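We use cookies to improve your visit. Accept all | Manage settings

4.2 Midweek cup ties and the next league match

The data cover 1553 league matches played by the 21 clubs of the Burkotari regional league. Results, line-ups and substitution times were taken from the Pleneo match archive and checked by hand by Noreen Chaudhry. A match was coded as "short rest" if the club had played a Grewal Cup tie on the Tuesday or Wednesday before it, and as "normal rest" in all other cases. Matches moved at late notice for bad weather were kept in the sample under their new date.

Clubs on short rest took fewer points per match than the same clubs on normal rest. The gap was small at home and larger away. Most of it came from goals let in after the 70th minute — the first-half scores of the two groups were close to equal.

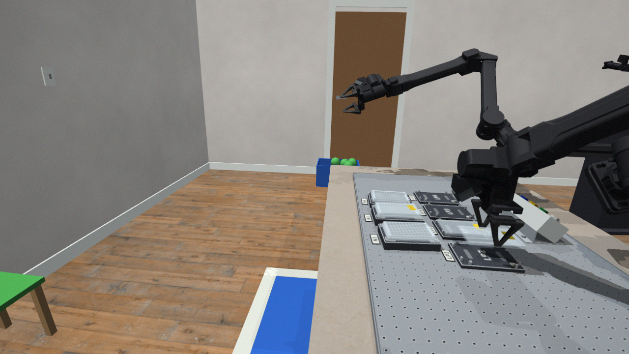 4.3 Squad rotation

We next asked whether managers who changed more players after a cup tie did better at the weekend. Rotation was measured as the number of starters who had not started in midweek. Clubs with larger squads rotated more, as expected, but within each club we found no clear link between rotation and points won.

Trekumska was the main exception. The club reached the cup semi-final and had 12 short-rest matches, the most in the sample, and its results held up well in all but the last few. Its manager often rested both full-backs and kept the midfield as it was. One club is too few to support a general claim, and we return to the case in Section 5.

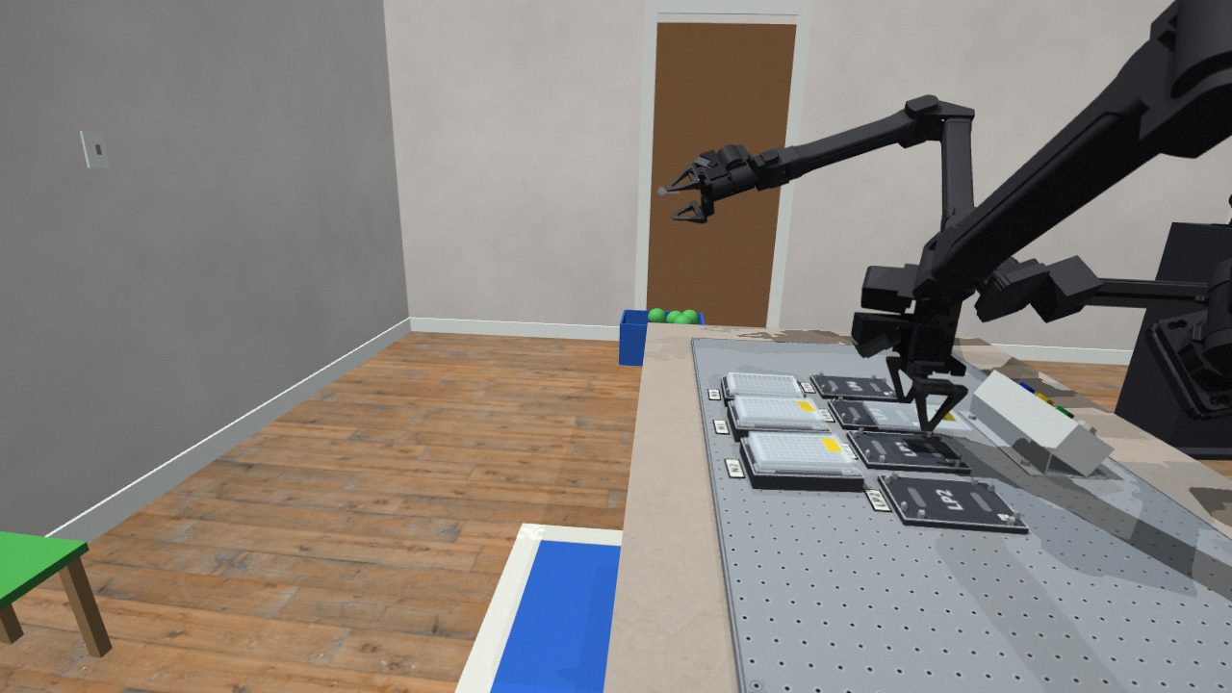
Figure 3. Two black robot arms at a workbench in a simulated room with a brown door.

Extra time was treated separately. Ties that went beyond 90 minutes were rare, and leaving them out did not change the sign of any estimate.

Related articles
Travel distance and away form in regional football
Do late substitutions protect a lead?
Postponed matches and the run-in: a review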